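An afternoon at the Muvcombe open day

Muvcombe opened its doors on 30th January and I went along with Gaëtan Barbier, who runs the stockroom at our shop in Kovstead. We wanted to find out whether a machine could take over any of the small jobs that eat up our mornings: putting packets into boxes, tidying shelves, folding the odd cloth. Gaëtan had his doubts before we left and most of them came home with him.

Getting there

The train to Lilville takes 58 minutes and there is a bus from the station, number 8, which stops at the gate. Visitors were let in by groups. Ours was led by Évan Poulain, who works on the handling side and talked quickly. Coffee was free. The talk beforehand ran long and had too many slides about the company.

What I did take from it was that the arms themselves are no longer the difficult part. You can buy a decent one. The trouble is teaching it what to do with things that bend, slip or turn up in a different place each time, and Muvcombe does this by having people carry out the job with the same kind of gripper the machine will use. They had gathered 1152 goes at one packing job before they let an arm try it.

The fingertips are plain blocks, dark green, with a rubbery pad on each inner face. I had expected something closer to a hand. 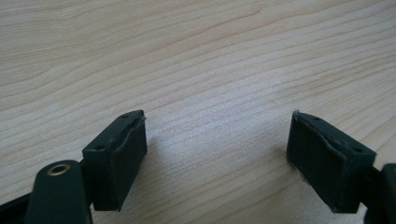 The packing table

Most of the afternoon was given over to this part. The job is to get a packet into a box. A person does it in a second or two and thinks about something else meanwhile. Doing it through a pair of jaws is slower, and I found it oddly tiring to watch. There is no feeling in the fingertips, so you judge the squeeze by eye, and a soft packet changes shape as soon as you press it.

Évan said that new people usually grip too hard on their first day. They also tend to go straight down from above, when coming in from the side is often better. Gaëtan asked what happens if the box moves. Évan's answer was that the second gripper holds it, and that two-handed work is where they are putting most of their time this year.
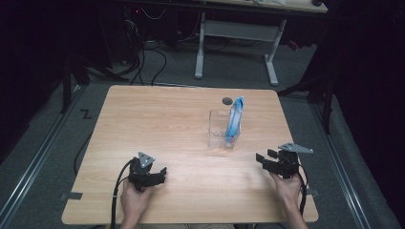
Could one of these do the packing in a small shop now?

For one product in one size of box, probably, provided somebody stays near to sort out the misses. With a mixed range like ours it would need fresh teaching for each new shape, and a person would still be quicker.

Household chores

A woman from Bailly in our group wanted to know about washing-up and laundry. She was told that single steps can be done in a tidy room, and that a whole chore from start to finish in an ordinary kitchen is much harder. Nobody would give her a year. I thought that was fair of them.

We also asked about price and got a range so wide that I didn't write it down. Servicing would be on top.

What we decided

We are leaving the packing as it is. Gaëtan would like to look again when they can show three different products going through without a change of set-up – Évan thought they might try that at the next open day, in March. If you go, book the early group, as ours had to rush the questions. Parking is poor and the bus back is once an hour.

Contact | © Kovstead Shop Notes | Back to top

We use cookies to remember your settings. By carrying on you agree to this. Accept | Read more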